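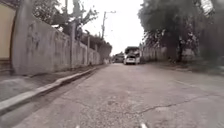
Worn asphalt with a long crack toward the right side, next to a stained concrete wall.

How to look at a cracked street before you pay anyone to fix it
Posted Friday, April 12, 2024 by Armelle Hamel

If you live on a private or shared street, sooner or later a flyer comes through the door. Ours came in February from an outfit called Stonder, and it promised a "full surface rescue" for every crack on the road. I have read a lot of flyers like it and I don't trust the word rescue. Most cracks need cleaning and filling. A few need digging out. Plenty can be left alone for another year, and you can sort out which is which in a morning, on foot.

What you need
A stiff broom, a stick of chalk, a tape measure, a flat screwdriver and a notebook. Skip the crack gauges sold online. I bought one from Enitz and went back to the tape.

Step 1. Work out what the road is made of
Sounds silly, but one street can change from asphalt to poured concrete, and the fillers are not the same. Asphalt shows its stones as it wears, so it looks speckled and feels rough under a shoe. Concrete is paler and smoother. Write down where one stops and the other starts. If a quote gives you one product for both, ask why.

Step 2. Sweep, then look
Dirt makes small cracks look wide and wide cracks look small. Sweep a strip on each side of the crack and brush along it, then chalk both ends. Come back after a month or two and see if it has gone past the chalk, though you will need to redraw the marks after rain. Better still, measure from something fixed, like a curb or a gatepost.

Step 3. Follow the branches
A single line is usually the cheap kind. Branches deserve more attention, especially where they close up into small blocks. Press each block with your heel. If it rocks, filler poured on top is money down the drain.
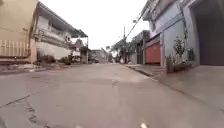 Step 4. Be hard on old patches
A patch tells you somebody has already been paid once. Put the screwdriver into the seam around it and push gently. If the tip goes in, water does too. Jagged seams are harder to seal than straight cut ones, and a decent contractor will offer to saw the edges square before refilling. Valentin Poulain, who did road repairs for 11 years, told me he would walk away from anyone who wants to spread new material over a failed patch. I agree with him on that, but not on his habit of sealing every hairline he meets.

Step 5. Check the edges
Walk the curb on both sides. Look for gaps where it meets the road, and for low spots that hold leaves and silt. Look at the walls as well. Dark streaks on a concrete wall mean very little by themselves - most are years of rain and grime - so don't let a salesman turn them into a drainage problem. Go out during a proper downpour and watch where the water runs.

Step 6. Get the quote in feet
Add up the crack lengths in your notebook and ask for a price per foot. My own total was 102 feet. The first quote was for 505, which I still can't explain, and Hamdy came back with 200 before anyone had brought a tape. Ask them to walk it with you and chalk what they mean to fill.

A note on doing it yourself
Small cracks, fine. Pick a dry spell, clean down to solid edges, and use a filler made for that surface. I tried the Horkus pour-in bottle on a thin crack and it was okay, if messy. The label says one coat. Mine took two. Read the drying time on the back and keep cars off until it's up, whatever the neighbors say about getting out of their driveways.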